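Dilta 手持夹爪套件 + Jugah 薄膜抓取方法,用了一个春天之后的评测

先说结论:硬件四分(满分五分),方法三分,文档三分。赶时间的看到这里可以走了。
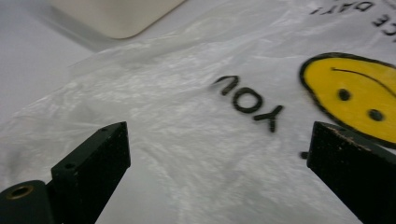 两指对着袋面,中间是印倒了个儿的 YOU。

背景交代一下。我们组做软物抓取,布、纸、袋子这类。四月之前一直用遥操作采数据,主从臂那套,慢,操作的人手腕疼,采一下午出不了多少能用的。组里早就想换手持的。比了两家,Zodden 和 Dilta,最后买了 Dilta。Zodden 的手感其实更好,扳机行程顺,但指尖是一体成型的,换不了,坏了寄回原厂。我们这种天天拿指头刮桌子的用法,等不起。

方法是另外一回事。Jugah 是 Kartini Pangaribuan 和 Fares Smadi 那篇论文里的名字,代码放在 Gralteo 平台上,Dilta 的套件默认能直接导过去。所以很多人把两个当成一个东西来骂,或者来夸。我分开写。

一、硬件

手感。偏沉,重心靠前。举着悬空做动作,一会儿前臂就酸。我的办法是肘撑在桌沿,角度受点限制,换来的是轨迹稳很多。个子矮的同事把桌子调低了一档,也行。

扳机。前半段空,后半段突然硬。抓杯子抓盒子无所谓,抓塑料膜就难受,因为膜要的恰恰是快合上之前那一点点的控制。练几天能适应,但新人头几天的数据基本要扔。建议直接扔,别舍不得,我们舍不得过,后面会讲。

指头。黑色平指,方头,上面留了螺丝孔,装拆方便。我最满意的就是这个。原厂指面偏滑,夹膜的时候打滑很明显,我们试过贴硅胶片,试过磨毛,最后用的是磨毛。硅胶太粘,松手的时候膜跟着走,策略学到的“松开”就变成了“松开再甩一下”,上机器人以后甩得很认真,看着来气。

灰尘划痕这些,用一阵肯定有,黑色表面尤其显。对训练有没有影响?我们担心过,专门拿干净指头和旧指头各采了一批混着训,看不出差别。样本不大,别当定论。但是指尖磨圆了是有影响的,方角没了以后铲进膜底下的成功率掉得很明显,该换就换。

固定座。圆柱形,端面嵌了黄铜螺纹件。好评。之前用过塑料里直接攻丝的,拧几回就滑牙。铜的这个反复拆装没出过事。唯一一点,说明书没写拧紧力矩,问客服,回复说“手拧紧即可”。行吧。

相机。位置挑得不错,两根指头都进画面,指尖前方留得够。视野里指头占得有点多,右手指会挡东西,抓取点靠右的时候经常看不见接触的那一下。这个后面讲方法的时候还会碰到。自动曝光默认是开着的,一定要关。塑料袋反光一晃一晃,曝光跟着跳,整段颜色都在漂。关掉,锁死,白平衡一起锁。说明书把这条放在附录,我觉得应该印在盒子上。

线。太短。自己换了长的。

充电不评了,我们一直插着用。

二、方法

Jugah 解决的问题说白了:薄膜怎么抓起来。硬东西抓哪儿都差不多,膜不行。膜贴着桌面,没有高度,没有边,指头下去要么刮空要么把整张推跑。人怎么做的?人会找褶子。看哪儿鼓起来一条,就捏哪儿,没有褶子就先推一下,推出一条来再捏。

论文的做法是把人的演示倒过来标。先从“已经捏住并且提起来”的那一帧往回看,找到两指开始合拢的时刻,再往回找到接触膜面的时刻,把接触点投回更早的画面里,当成监督信号。这样就不用人手工标褶子了。模型一头出动作,一头出一张“哪里值得捏”的热图,两头共用前面的特征。推一下再捏的那种,会多出一段“预备”标签,接触了但没有合拢,算作造褶。

思路我很喜欢。便宜,不用触觉,不用深度,一个腕部相机就够。而且热图能看,调试的时候知道它在想什么。之前用端到端的策略,失败了就是失败了,对着视频猜半天。现在打开热图一看,哦,盯着印刷字去了。

对,印刷字。这是我要重点说的坑。

三、印刷图案的问题

白色半透明的袋子,上面印着黑字、印着大黄笑脸,这种最常见,外卖的超市的都是。膜本身灰白,和浅色桌面几乎融在一块儿,画面里对比最强的东西就是字和图。那模型看什么?当然看字。

我们第一版策略在素色袋子上表现正常,换成带字的,热图一下子全挤到笔画边缘上。尤其粗体大写字母,边缘又直又黑,跟褶子的暗线在局部看起来确实像。它就照着字母的边去捏,平的,捏空。再来,又捏空。

更麻烦的是有时候它是对的。膜皱的地方字也会跟着变形,笔画边缘会糊,人眼一看就知道底下有褶。所以不能简单把字都屏蔽掉,屏蔽了反而丢信息。我们试过把颜色去掉只留灰度,没用,黑字去了颜色还是黑字。试过随机涂抹印刷区域,好一点,素色袋子上又差了一点。

最后有用的是很土的一招:同一个袋子,转着采。正着采完,倒过来采,斜着采,翻面采。字一直在换方向,褶子的位置也一直在换,模型慢慢就不认字了。论文里有一段讲数据增强,提到旋转图像,但是旋转图像不等于旋转袋子,指头和光影也跟着转了,物理上不对。要真转。手动转。累,但是管用。

还有笑脸。大色块的边界,粗黑圈,比字更抢。黄的地方膜显得不透,旁边白的地方膜透着桌面的灰,模型把这条分界当成了袋子的边缘,去铲。铲边缘这个动作本身没学错,它以为那儿是边。这个我们到现在没完全解决,加了色块袋子的数据以后少了很多,偶尔还会犯。

四、我们自己测的

说一组数,别太当真。八个袋子,都没进过训练集,每个袋子揉一下扔在桌上,机器人自己去捏起来,提离桌面并且停住不掉算成功。

论文原配方,不转袋子:成了三个。
我们转着采的数据,同样的训练设置:成了四个。

差一个。我知道,差一个说明不了什么。写出来是因为组里有人拿这个数去跟别人讲“提升明显”,我不想背这个锅。真正让我觉得有改善的是失败的样子变了。原来失败是死盯着一个字母反复捏,现在失败是捏到了褶子但没夹住,滑掉了。后一种我能修,换指面、调合拢速度,都有抓手。前一种只能干瞪眼。

Nhàn Lục 在 Gralteo 的讨论区里贴过她那边的结果,深色桌面,说印刷字的问题轻得多。我信。桌子颜色深,膜的轮廓就出来了,对比不再全靠字。我们是浅灰白的台面,等于选了最难的条件。要是你刚开始做,铺张深色桌布先跑通再说,别跟自己过不去。跑通了再把桌布撤掉。

光也是。我们是顶上的漫射光,均匀,硬影子少,褶子上的高光细细一条一条的,人看着挺清楚,模型学起来也还行。Corey Maihi 在同一个帖子里建议打侧光,说褶子会更立体。试了。训练曲线是好看,但换个房间就废,影子方向一变它就不认识了。又改回顶光。侧光可以掺一小部份进去,别全用。

五、遮挡

前面说过右指会挡。Jugah 的标注是往回投的,接触点如果在最后一刻被指头挡住,只能靠更早的帧推过去。膜要是在这中间动了,投回去的点就是歪的。硬东西没这问题,它不动。膜一碰就动。

代码里有个阈值管这个事,默认值太松,歪的标签也放进来了。收紧以后数据少了一截,热图干净很多。参数名字起得莫名其妙,跟遮挡两个字毫无关系,我翻了源码才找到,文档里没有。所以文档三分,不冤。

另一个办法是采的时候别那么快。接近到指尖快碰到膜的地方,停半拍,再合。这半拍让标注器有干净的帧可用。缺点是策略上机以后也会停半拍。可以接受,反正抓塑料袋不赶时间。赶时间的场景我还没想好怎么办。

六、采数据的人

这块没人写,我写几句。

新手喜欢直上直下去夹,像夹娃娃。膜不吃这套。要斜着进,两指往中间收,指尖贴着桌面扫过去。教会一个人大概要一个上午,教会了以后数据质量是跳变的,前后两批放一起训会打架。前面说的舍不得扔,就是这个,我们把新手那批混进去了,策略一会儿直着夹一会儿斜着夹,在半空犹豫。去掉以后立刻好。数据少了反而好,道理都懂,轮到自己还是会心疼。

每个人采的要分文件夹存。要能单独拿掉某个人的。Gralteo 的上传界面默认给你合并,注意把那个勾去掉,传上去就拆不开了,我们重传过一遍。

左撇子可以用,但是别和右手的混。挡的那一侧不一样。

七、跟原来那套比

遥操作的好处是轨迹一定是机械臂能做的。手持的不一定,人手腕一翻,机械臂翻不过去。Dilta 有个检查脚本,导出的时候会标红,说这段够不着。好用,但是只检查位置,不查速度,有几段人甩得太快,臂跟不上,上机的时候动作被拉长,膜早就滑了。希望后面版本补上。

效率没得比。手持的快太多,而且能抱着去别的屋子采,茶水间、收发室,桌子不一样光不一样,泛化一下就上来了。就冲这个我也不会换回去了。

手感上,遥操作隔着一层,手持的时候指头刮到膜,手上是有感觉的,虽然数据里没记录这个力,但人的动作会因为有感觉而变得更细,模型间接学到了一些。这是我猜的,没做实验。Grímur Thygesen 他们好像在做带力的版本,没见到论文,等。

八、谁该买

做刚体抓取的:可以买,有点浪费,Zodden 也够。
做布料的:推荐。指头能换这一条就值。
做薄膜的:推荐硬件,方法当起点用,别指望开箱即用。留出时间采带字的袋子,各种字,各种图,转着采。
只想复现论文的:桌面颜色跟论文配图对齐再跑,不然对不上数再来骂作者,冤枉人家。

价格不说了,各家渠道不一样,在说我们是拿经费买的。

优点:指头可换,铜螺纹座结实,相机位置合理,导出省事。
缺点:偏沉,扳机前空后硬,线短,右侧遮挡,文档藏东西。

补一条。有人私信问透明保鲜膜能不能做。我们试得很少,几乎都失败。它没字,倒是不会盯着字看了,可是它什么都不盯,热图一片灰。等有像样的结果另外发。

再补一条,阈值那个参数在标注配置文件最下面一节,别在训练配置里找,我就是在那儿找了半天。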